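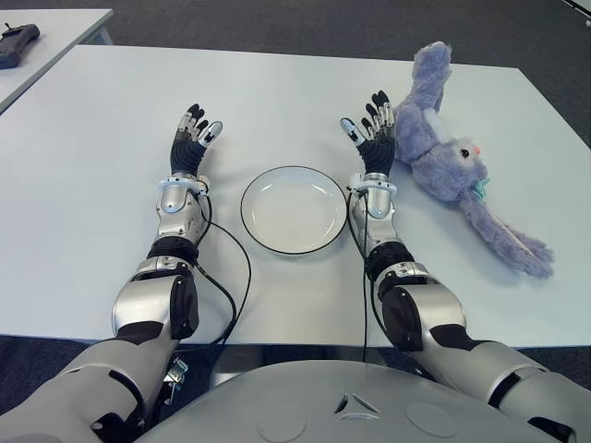 24 March 2023

Home again, feet up, and the kettle on for the third time since I got in. I meant to write a few lines every evening while I was away and of course I wrote none at all, so this will have to do for the whole walk, and I shall put things down as they come back to me.

I got off the bus at Nellonlow in a thin sort of drizzle, the kind that doesn't look like anything until you find it has gone down your neck. The plan had been to set out early and be over the tops by lunchtime. The bus had other ideas and sat for a good long while behind a tractor, and then behind a second tractor, so it was 1415 by the church clock (well, quarter past two by the church clock, and 1415 by my watch, which likes to sound important) before I had my boots laced and my map folded to the right square. I very nearly went into the tea room and gave the whole thing up as a bad job. I had a scone first and then didn't give it up, so I think that counts as a fair compromise.

The lane out of Nellonlow goes up between high banks, and oh, the primroses! I had forgotten how early they come on that side of the valley. At home we have a few sorry ones under the hedge, and there they were spilling all the way down to the tarmac, with celandines in between and a great deal of moss. I stopped so often that a woman walking a spaniel passed me going up and then passed me again coming down, and the second time she asked if I had lost something. We had a good chat about her knees and mine. She told me the footbridge below the old quarry had been mended after the winter, which was a relief, as I had been turning that over in my mind ever since I left the house. The last time I went that way there were two planks and a piece of rope.

After the quarry it is all open ground. The highest point on my map is marked 399, and I must say I have always felt for that hill. One more metre and it would have had a nice round number and perhaps a few more visitors. As it was I had it to myself, with the wind getting in at my cuffs and the rain clearing off to the east, and for ten minutes or so I could see right down to Brorkumlow with the sun on its roofs. I ate my cheese sandwich sitting on my gloves behind the wall. I had made two and meant to keep one for the next day, and I ate that as well.

Coming down was slower than going up. It always is now. I took the stick out of the rucksack, where it had been doing nobody any good, and went sideways down the steep bit like a crab, and was very pleased with myself at the bottom. There is a field there which was all sheep when I last came through, with lambs everywhere, but that was June and they were great big bouncing things by then. This time the lambs were tiny and had that crumpled look, as if they had been folded up and put away damp. One of them stood in the gateway and shouted at me until its mother came.

I stayed the night at the Psarras, which I had booked by telephone and had been rather unsure about. It is a small place on the corner of the square, with a blue door and very steep stairs, and I needn't have worried in the least. They gave me a room at the back with a hot radiator for my socks and a bed so deep I had to climb out of it in stages. Supper was lamb stew with lemon in it (I did think of the one in the gateway, and then I'm sorry to say I had a second helping), and afterwards a slice of orange cake that I have been trying to work out ever since. Almonds, certainly. Possibly no flour at all. I asked for the recipe and was told kindly but firmly that it was not given out.

I slept nine hours, which I haven't done since Christmas, and woke to proper sunshine. I had meant to take the short way back along the river and be on the mid-morning bus, but it seemed wicked to waste such a day, so I went the long way round by the reservoir. I had set my little step counter to zero at the dam and it said 4000 by the time I reached the picnic tables at the far end, though I suspect it counts it as a step every time I blow my nose. Two herons, a great many coots, and something brown that went into the reeds before I could get my glasses out of their case. I have put it down in my notebook as an otter with a question mark after it. The question mark is rather large.

My left boot has started to let in water just by the little toe. I noticed it in the boggy part beyond the picnic tables and thought nothing of it, and by the time I got to the bus stop I was squelching. They have been good boots. I shall try the wax again before I think of new ones, and dry them slowly on newspaper in the porch, away from the fire.

Toma was on the doorstep when I got back, sitting bolt upright with her tail round her feet, as though I had been gone for a year. Next door had fed her both mornings and both evenings and I could see from the shape of her that there had been a few extras in between. She has since been all through the rucksack, slept on the map, and licked the paper the butter was in.

To do tomorrow: boots, washing, ring about the gutter, return the big flask. I want to have a go at that orange cake too. I have 100 grams of ground almonds left in the cupboard from the New Year and two oranges that need using. And I must look up otters.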